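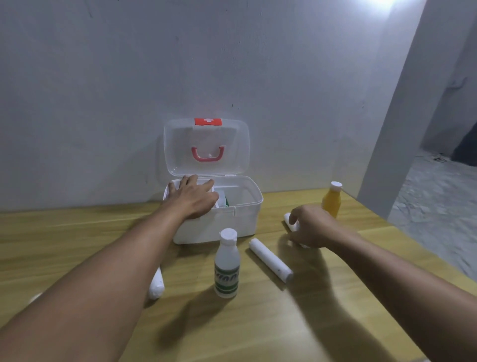

Shoshana Rosenthal asked if the winter walks could begin half an hour later, so that people who come by bus from Brurnell do not have to run from the stop. She said that on the last walk she arrived when the group was already at the first gate, and she had to call after them.

Lovden Walking Group
Minutes of the meeting held on Dec 13, 2024 in the back room of the Anwood library

1. Start time of walks
The question above was taken first, before the agenda. Most people were in favour. One member was worried about the light in the afternoon, because the long route by the reservoir comes back very late already. It was agreed that the short walks will start at 10.30 and the long walk stays at 10.00. The bus company will change its timetable in March and we will look at the matter again then.

2. Minutes of the last meeting
These were read and accepted with one correction. The stile which is broken is the one behind McKinnon Farm and not the one before it.

3. Path behind McKinnon Farm
The stile is still not repaired. The farm has written to us and the letter was read aloud. They are willing to put a gate in place of the stile, if the group pays a part of the cost. The part they ask for is £200. There was a long discussion. Some members felt that the path is a public one and the council must pay. Others said that we have already waited for the council since spring and in the meantime people are climbing over the wire, and this is bad for the wire and for the trousers.
It was decided to offer the money, under the condition that the gate can be opened from both sides without lifting it. Shoshana Rosenthal will write the letter.

4. Money
There is £400 in the account before the gate is paid. The yearly fee stays at £7. A proposal to ask a smaller fee from those who come only in summer was not supported, as it would be difficult to know who they are.

5. First aid
The white box with the clear lid will be kept in the library room. The small bag for the rucksack goes with the walk leader. Leaders are asked to write on the sheet when they use something, also if it is only a plaster.
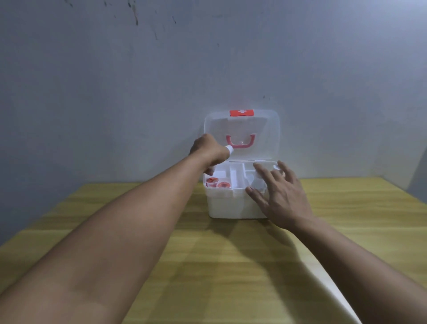 Noémie Doucette
Minutes Secretary, Lovden Walking Group

6. Programme until spring
The following was agreed:
Anwood Wood and back by the canal (short, flat, muddy after the second bridge).
Brurnell Hill from the church side (long, steep at the beginning).
The old railway to Lovden Mill (short, good for pushchairs except the last part).
A leader is still missing for Brurnell Hill. I was asked to put this in the minutes clearly, so I repeat it: a leader is missing for Brurnell Hill. The person does not need to be fast, but should know where the path turns left after the water tank, as the sign there is gone.

7. Dogs
We received 3 messages about dogs. Two are from members who like to bring a dog and one is from a member who would prefer that they stay at home. After discussion the rule remains as it was: dogs are welcome on the short walks, on a lead in every field with animals. It was asked if an empty field counts. The answer was yes if the gate has a notice on it.

8. Maps
The printed maps of the area are old and do not show the new houses at the edge of Anwood. The library has offered to let us use their copying machine at the normal price. It was suggested to draw the changes by hand on one map and copy this. I have taken one home and will try it, but my handwriting is small, so please tell me if you cannot read it.

9. Other matters
The blue thermos flask left on the bench at the canal has been found and is at the library desk.
Somebody asked if we could walk in the other direction on the railway route, with the wind behind. This will be tried.
Tea after the walks: the café at Lovden Mill is closed during the winter, so everybody should bring their own.

10. Next meeting
It will be in March in the same room, after the new bus timetable is known. Points for the agenda should be sent to me in writing. The meeting was closed at 20.50.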